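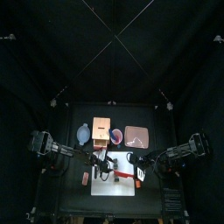

Notes for the gripper sessions, second half of the module. Please read these before you come down to the lab, and bring them with you, as the score sheet at the back refers to the section headings and I am forever being asked which section is which. They have been rewritten a little after last year's group found the old version confusing in places, and I am grateful to everybody who scribbled in the margins.

## What we are trying to find out

You have already met the two sets of fingers we shall be comparing. The Nivberg fingers are the stiff ones, ground flat on the inside, and the Zorneck fingers are the ones with a softer pad and a bit of give in them. Both fit the same wrist, both open and close on the same command, and both makers will tell you in their leaflets that theirs will pick up more or less anything. Well, we shall see! I have a soft spot for one of the two, and I am going to keep it to myself until you have handed your sheets in.

The question I'd like you to carry about with you is a narrow one. For a given object, and a given way of approaching it, does changing the fingers change how often the grasp holds? It is very easy to drift from there into whether the arm is any good, or whether the person driving it had a good lunch, and those are perfectly interesting things to wonder about, but they are different sessions.

## Two arms, and why that matters for cloth

When one arm works alone, a poor grasp usually shows itself quickly: the thing drops, or it swings, or it never leaves the table. With two arms it is harder to tell. One gripper can be holding beautifully while the other is merely resting on the object and being carried along by its partner's good work. Cloth is the worst for this, because it folds and sags and lets you believe what you want to believe about it.

So for anything soft, score each hand separately. Write L or R, then the fingers fitted, then the result. If you can't tell from the camera view whether a hand has hold of the cloth or is just pressing on it, write "unclear" and move on. I would much rather have a sheet with plenty of "unclear" on it than a sheet full of confident guesses, and you won't lose marks for it.

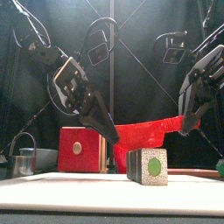
Mostafa Alaoui wrote in the margin of his copy that "unclear" ought to be split in two, one mark for when the view is blocked and another for when the view is fine but the contact itself is doubtful, as the first is the camera's fault and the second tells you something about the fingers. I think he is quite right, and I have changed the sheet. Please use U1 for a blocked view and U2 for doubtful contact. If you have an old copy of the sheet with a single U column, draw a line down the middle of it and carry on.

While I am on the subject, his remark leads rather nicely into the cameras, which I used to leave until the last week and shouldn't have.

## Where the cameras go

A camera looking steeply down gives you a lovely picture of where an object is on the table and a very poor one of how high the fingertips are above it. A camera set lower and to one side does the opposite. Whichever you choose, something will be hidden some of the time, quite often by the gripper itself at the very moment you care about.

Before your first trial, then:

1. Drive each arm slowly to the middle of the table with the fingers open, and check on screen that you can see both tips of each hand.
2. Close the fingers on nothing, and check again.
3. Put the tallest of your objects where you mean to use it and see what it hides.
4. Note the camera positions on the sheet, and leave them alone until you have finished with both sets of fingers.

Number four is the one that goes wrong. Somebody nudges a mount halfway through, the Zorneck trials are all scored from a better angle, and the comparison is spoilt without anyone having meant any harm.

## The hard things and the thin things

Boxes and blocks are where most groups start, and that's sensible. For a block, the thing to watch is the angle of the fingers as they come down. Long tapered fingers will forgive you a small error side to side, but if they arrive tilted they touch at the tip on one side and further up on the other, and the block turns as they close. Mark a turned block as held if it stays in the grip, and add a T.

Thin flat things, such as cards, strips and pens, are a different business altogether. The trouble is mostly getting underneath. You can slide a card to an edge and take it from there, or press on one end and hope the other lifts, and you are welcome to try either so long as you use the same method for both sets of fingers. Say which on the sheet.

Knobs and small handles sit somewhere between the two. A round knob gives flat fingers only a narrow line of contact on each side, and this is where I would expect the softer pads to earn their keep, though I have been wrong before and was rather publicly wrong about it in December.

## The controller

We have two, as you know. The Kárason controller moves in small even steps and is a bit slow to respond. The Truddale one is quicker, and will overshoot if you are heavy-handed with it. Stay with one controller for the whole of your comparison. If your group would like to compare controllers as well, do that as a second round, with one set of fingers throughout.

## What the earlier groups left us

All the past sheets are in the shared folder: 1004 grasps altogether, of which 463 were on soft objects. Of those soft ones, 139 were marked "unclear" under the old scheme, and since we can't go back and ask which kind of unclear was meant, please leave them out of any totals you work out.

Each pair should aim for 10 grasps per object with each set of fingers. Swap the fingers over halfway, and swap drivers at the same time only if both of you are going to drive with both sets. Bring a pencil, as pen smudges dreadfully on the score sheets, and come and find me if a finger screw feels loose. Please don't tighten it yourself.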